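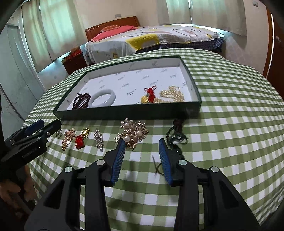 Gunvor Solheim found her first Maihi brooch in a biscuit tin of buttons, and she still gets a little breathless telling it. "I thought it was a bottle cap! Then I turned it over and there was the stamp, and I had to sit down on the stairs."

That was eight years ago. She now owns 60 pieces from the old Maihi workshop in Tillville, which made costume jewelry for department stores and closed long before she was born. Most of it is base metal and glass, and hardly any of it would pay for a good dinner, which suits her fine.

"People say, is it real? Well, it's a real brooch. Somebody wore it to a dance," she says, laughing. Her favorite is a leaf pin from 1940 with one green stone replaced, slightly the wrong green. She has been offered a better match twice and said no both times.

We talked for most of an afternoon and I came away wanting to go through my grandmother's drawers. Solheim is wonderful on clasps. She can date a necklace by its hook before she has looked at the beads, and she keeps a notebook of them, drawn in pencil, with corrections going back years.

What about cleaning? "Dry brush, soft cloth, and then leave it alone," she says. "Please don't soak it. The stones are glued in over foil, and once water gets behind them they go gray, and you can't bring that back." She learned this on a pair of earrings she would still like to apologize to.

The big puzzle is the order book. A fellow collector, Bastien Carré, bought it in September with a box of sheet music, and it lists 1057 designs by number with no drawings at all. The two of them have been matching numbers to pins by mail ever since. "He sends me a page, I send him three guesses, he tells me I'm wrong about two," she says. "It's the best fun I've had in ages."

So far number 212 is the leaf. Number 213 is described only as "same, with bird," and she would dearly love to hear from anyone who has one.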